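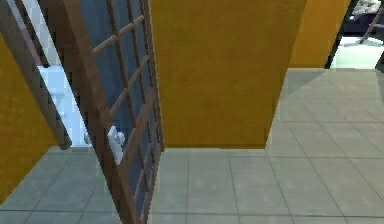
*Glass door with the wood frame, standing open.*

**Kakell Court Owners, exterior cleaning meeting, Wednesday, 7:00 p.m.**

Ravinder Li in the chair, having sat in it first. Minutes of the last meeting were approved by those who had read them and by several who had not.

**1. Gutters.** Kirnix quoted $579 for gutters and downspouts on both buildings. Mitari quoted $425, but their price leaves out the downspouts, which the meeting felt were a fairly important part of the gutter. Ravinder to ask Mitari what they think happens to the water.

**2. Roof moss.** Discussed for more than 3 meetings now. The moss continues to do well. Soft wash preferred over pressure, after a short speech about shingles that was longer than the item.

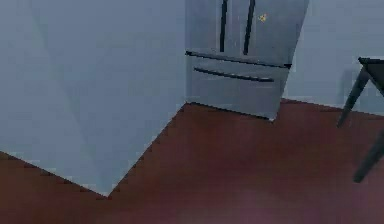
Motion to get one written price for the north slope only. Carried, 2 abstaining on the grounds that they like the moss.

**3. Driveway sealing.** Nørgaard can do it in September if all cars are moved the night before. General laughter. Agreed to put notices on windshields and hope.

**4. Other business.** A request to have the mailboxes wiped down was referred to whoever owns a cloth.

Closed 8:40 p.m. Gutter decision held over until Mitari replies.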